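The big table, a month in

I promised back in March that I'd report on the table once we'd lived with it for a while, and then I completely forgot, so thank you to whoever left the comment asking if it had collapsed. It has not collapsed! It's still standing, it's still too big, and I still love it.

For anyone new: after we moved to Altport I spent far too many evenings looking at desks. Every one of them was a rectangle with a drawer I knew I'd fill with dead batteries. Then I saw a listing from a little secondhand place called Grimetti for a light wood table with a wavy, wandering outline, and that was the end of the desk search. It cost 500 dollars, delivery included, which made me gulp a bit (I had told everyone my limit was well under that). Getting it up the stairs took two delivery guys and one very long pause on the landing.

What I didn't plan for is how much stuff a table like this attracts. A desk has a front and a back. With a big table you can walk up to it from any side and put something down, and so I do. Mail, pens, those little cards that come tucked into everything, a magazine I fully intend to read. I clear it off at night and by lunch the next day there's a whole new crop.

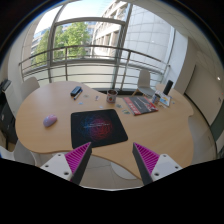

My mouse pad, the lilac mouse, and the usual drift of little cards.

The mouse pad is staying, by the way. A few of you have opinions about mouse pads on nice wood and I hear you, but I love the blue and red burst on it, and I'm the one who has to look at it all day. I did try going without for a week. My wrist complained, and I kept worrying I was wearing a shiny patch into the finish.

So, the tidying. I've tried trays (they fill up and then I have a full tray). I tried a lidded box from Steketine, a lovely box, and I lost my passport in it for 5 days. What has worked best so far is boring: everything gets pushed over to one side, and the rest of the table is for whatever I'm doing right then. I give myself 7 minutes before dinner to deal with the pile. Cards I want to keep go in an envelope, pens go back in the mug in the kitchen, and the magazine goes back to the bottom of the heap where it lives now.

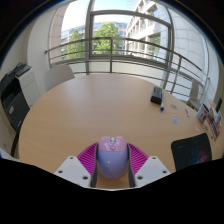 Pink in front, periwinkle at the back. Isn't it a cute mouse?

I get asked about the mouse more than about the table, which is a little insulting to the table. I'm afraid I can't help much! I picked it out for the colors and didn't keep the packaging. I do like that even the scroll wheel is a silvery gray and there's a tiny pink button behind it, so somebody clearly had fun with the design. It makes doing my invoices slightly more cheerful.

Still on the list: a chair that fits. I've been going back and forth on one called the Inga, but the arms look like they might bump the edge where the table swings outward, and I can't find the arm height listed anywhere. If you own one, could you measure it for me? I also need some kind of wood oil that doesn't smell like a boat. The last one had me working with all the windows open until nearly 7 at night.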